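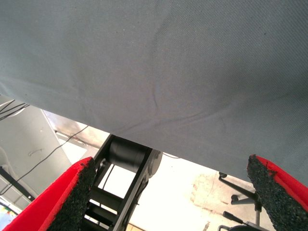 *Wrist view, fingers open, under the edge of the grey cloth.*

Second block of gear demos logged in June. Hala Atallah drove the follower arm through the leader; I ran the recorder. We kept 48 episodes and threw out 9, mostly for pauses over the disc while she lined up the bore. Policies copy hesitation, so those go.

Changes from the first block: leader gain dropped, gripper command logged as position, and the wrist stream now saved at 20 Hz to match the joints. Ghassan Jaber's Akgate script still drops the last frame of each episode. I've left it alone for now.

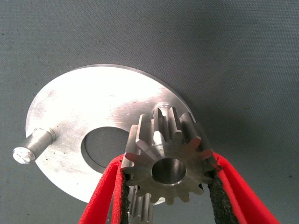

**Why not guide the arm by hand instead?**
Hand guiding puts the operator's arms in the wrist view, and the policy never sees those at run time. We use it only for setting waypoints.

Next block starts with the disc rotated. Gain stays where it is.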